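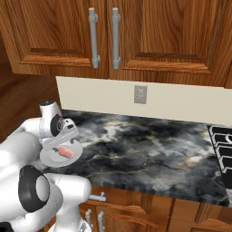

How many demonstrations of a task should be recorded before training is started?

Record at least 30 accepted demonstrations per task variant. With fewer than 25, the Josurent trainer will run but will print a coverage warning, and the resulting policy should be used only to check that the data loads.

Reading time: 5 minutes

6. Recording demonstrations in the simulated kitchen

6.1 Before recording

This section covers demonstrations made by an operator who drives the simulated arm by hand. Replayed and scripted demonstrations are covered in section 7. The kitchen tasks used below move food from a plate to a tray in the oven. The same procedure applies to the other room sets.

1. Start the Josurent server and wait for the status line to read READY.
2. Load the kitchen room set. The first load compiles the surface materials and can take several minutes.
3. Enter the operator name in the session panel. Use the same spelling in every session. The trainer treats two spellings as two operators.
4. Select the task and check that the instruction text matches what will be done. The text is stored with each demonstration and is given to the model during training.
5. Set the seed range. For a new variant, start at 1491 and let the recorder advance the seed by one after each accepted demonstration.

Note: The room layout, worktop finish and cabinet finish are drawn from the seed. Do not reject a seed because the finish is dark or the grain is busy. The variation is wanted in the data.

Caution: Changing the physics step after the first demonstration makes the set inconsistent. The recorder does not prevent this. If the step must be changed, open a new set.

6.2 Driving the arm

1. Press and hold the enable control. The arm follows the hand controller only while it is held.
2. Bring the gripper to the plate from the side and close it on the rim. Keep the fingers clear of the food.
3. Lift until the plate is free of whatever it was standing on, then pause until the contact indicator settles.
4. Carry the plate level. If the food slides, continue if it can still be delivered. Mark the demonstration as RECOVERED at the end.
5. Tilt the plate over the tray at low speed. The food should leave the plate in one movement.
6. Withdraw the gripper before releasing the enable control. The recording ends on release, and a recording that ends with a finger touching the tray or rack is flagged.

Note: Operators new to the system tend to correct the wrist and the elbow at once. Move the wrist only, and let the solver place the elbow. If the elbow swings out over the worktop, release, reset the scene and begin again.

Caution: Do not use the speed multiplier while the arm is inside the oven. At the higher setting the collision check runs on alternate steps and the gripper may pass through the rack. Demonstrations containing such a step look normal on playback, but teach the policy a path that does not exist.

6.3 Checking the result

Switch to the close view after each demonstration and before accepting it. The wide view is not sufficient for judging contact.

1. Confirm that the food lies flat on the tray, with no part over the rim.
2. Confirm that the tray is supported by the rack.
3. Scroll back through the last two seconds and look for jumps in the finger position.
4. Choose ACCEPT, RECOVERED or REJECT. A rejected demonstration is kept on disk for the period set in the server file, then deleted.

The position of the food on the tray is not scored. Placement near one end is as valid as placement in the middle, and a set in which every piece lands in the same spot trains poorly.

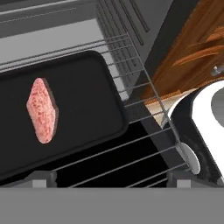 Regula Prantl asks whether a demonstration should be rejected when the food lands correctly but the operator hesitated on the way in, and suggests that the recorder trim pauses by itself.

Do not reject it. Pauses shorter than two seconds are left in place. Longer ones can be removed with the trim tool in section 6.5, which keeps the original file. Automatic trimming was present in the May release and was withdrawn, as it also removed the settling time after the plate was gripped.

6.4 Error codes seen while recording

1932: The camera stream and the joint stream have drifted apart. Stop, restart the recorder and discard the demonstration in progress. Those already accepted are not affected.

CONTACT LOST: The grip on the plate opened for at least one step. Review the recording. Accept it only if the plate did not turn in the gripper.

SEED REUSED: An accepted demonstration with this seed is already in the set. Advance the seed by hand.

DISK: Free space is below the limit set in the server file. The recorder finishes the current demonstration and then refuses to start another.

6.5 Trimming and closing the set

1. Open the set in the review window and sort by length.
2. Trim long pauses. Leave at least half a second before and after each change of grip.
3. Have a second operator view every demonstration marked RECOVERED. The reviewer's name is written to the set file.
4. Select CLOSE SET. A closed set cannot be extended. To add demonstrations later, create a second set and list both in the training file.

Note: Sets made under the older Llorente format must be converted before they are listed with newer ones. The converter does not carry over the instruction text, and this has to be entered again.

Contact: Rindbridge documentation desk, Droltham | © Rindbridge | Back to top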